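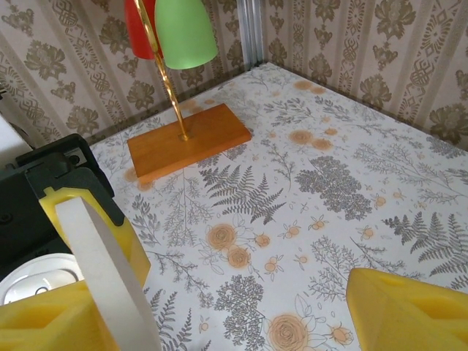

Fig. 1. Mug stand with wooden base and twisted metal pole, two mugs hanging.

HOME STORAGE AND DISPLAY, Unit 3
Instructor: Vasiliki Vrettos, Room 311

Vertical storage

A mug tree holds cups off the table and takes up only the area of its base. Compare this with a shelf, where every cup needs its own footprint.

Base. A long base resists tipping along its length and much less across its width. In Fig. 1 the pole stands near one end of the wood. With a stand like this, check the balance before loading it fully.

Pole. Look at the joint first. In Fig. 1 a small round collar marks the place where the pole enters the wood. If a pole turns in your hand, tighten it before hanging anything.

Mugs. Hang the heavy ones low. Keep the weight even on both sides. The mugs in the figure hang upside down, one red and one pale green. Dry them before hanging so water does not run onto a varnished base.

Surface. A printed cloth like the white botanical one in Fig. 1 competes with bright mugs. Try the stand on a plain cloth too and compare.

For next class
Read the Papadopoulos handout, section 3.
Measure one storage piece at home: height, base length, base width. Bring a sketch.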